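Dusting small shelves: a product tester on fibers, clearance and crumbs

01/10/2026

Two-level desktop shelves sell well, and they collect dust in places a cloth does not reach easily. We spoke with the head of surface care testing at Cillix, a household products lab that has compared more than 20 hand dusters over the past year. The tester asked to be quoted by job title only.

The first question was about fiber type. Feather, lambswool and microfiber all remove dry dust, the tester said, but they behave differently on a lower board with another board above it. "A feather duster needs room to move. On a compact shelf you don't have that room. You push the dust to the back and it stays there."

Looped microfiber, often sold as chenille, is the lab's usual choice for this job. The loops bend when they meet a post or a rail and open up again on the far side. The tester does not wash the head after every use. "Shake it outdoors, then wash it when the color starts to look gray. No fabric softener. It coats the fiber and the pickup drops."

Cillix runs its shelf trials with objects left in place on the upper board, as they would be at home. Clearing everything first gives a better result, but the tester considers it a different task with a different time.
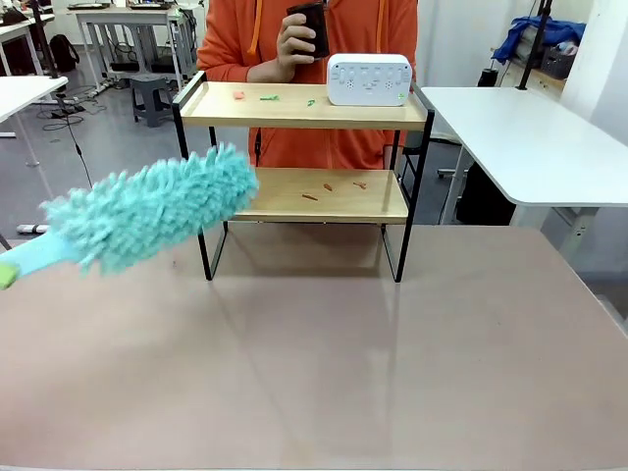

Order of work

The standard advice is to start at the top. The tester agrees, with one exception. If there are solid bits on the lower board, such as crumbs, those are picked up by hand or with a small brush before the duster is used at all. "A duster is for dust. A crumb doesn't hold in the fiber. It rolls, and then it's on the table or behind the shelf."

After that, the upper board is done from back to front, with the head held nearly flat. A low rail slows this down. The lab's method is to run the tip along the inside of the rail first and then do the open part of the board in 3 passes. Electronics are dusted with light contact only, and buttons and speaker openings get a dry, soft brush.

Wood and metal

Light wood boards hide dust well, which the tester lists as a drawback. Black metal shows it at once. "People clean the legs and forget the board. Look at the wood from the side, with a lamp on."

Damp cleaning is a separate step. Cillix uses a wrung-out cloth on the boards every 16 days in its long trial, followed by a dry one. Spraying directly on the shelf is not recommended, as liquid can settle where the board meets the frame.

The lab's next round will cover handle length. The tester expects short handles to do better on desktop shelves – "you need the control more than the reach" – but has no figures yet.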